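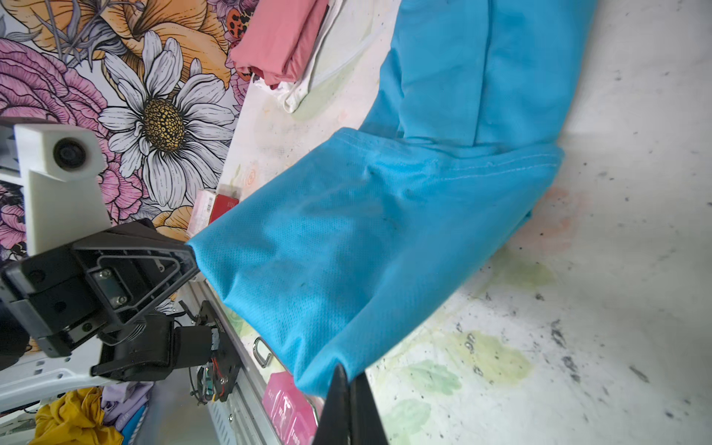 Lernen durch Vormachen - Einheit 4: Teleoperation mit zwei Armen
Handout zur Übung am Donnerstag, Betreuung: Danica Petkov und Edvin Aasen

Wäsche ist ein wunderbares Thema für den Einstieg! Ein Würfel hat eine Lage und eine Orientierung, damit ist er beschrieben. Ein Stück Stoff kann beliebig viele Formen annehmen, und trotzdem falten wir es zu Hause nebenbei beim Telefonieren. Genau dieses Können wollen wir in Daten festhalten.

Zwei Wege, eine Aufgabe zu zeigen

Kinästhetisches Führen: Man fasst den Arm selbst an und bewegt ihn durch die Aufgabe. Sehr direkt, man spürt jeden Widerstand. Bei zwei Armen sind aber beide Hände belegt, und die eigenen Unterarme geraten leicht ins Kamerabild.

Fernsteuerung: Man bewegt ein Paar Führungsarme, die Folgearme machen die Bewegung nach. Aufgezeichnet werden Gelenkwinkel, Greiferöffnung und alle Kamerabilder. So arbeiten wir in der Übung.

Worauf es beim Stoff ankommt

Dünner, netzartiger Sportstoff rutscht und wirft sofort Falten. Der Saum ist der beste Freund des Greifers: etwas dicker und gut zu erkennen. Also zuerst mit einem Arm eine Ecke fassen und zur Seite ziehen, dann den zweiten von unten an den Saum führen. Langsam! Wer beide Arme gleichzeitig losreißt, lehrt das Modell Hektik.

Unser Datensatz »Skumach« umfasst bisher 774 Vorführungen, davon 61 mit Abbruch. Die Abbrüche bitte nicht löschen, sie sind für Einheit 5 Gold wert.

Bis zur nächsten Woche
Zwei eigene Aufnahmen ansehen und notieren, wann ihr gezögert habt - und was ihr in dem Moment auf der Handgelenkkamera sehen konntet.
Fragen zur Aufnahmesoftware an Siiri Jankauskaitė.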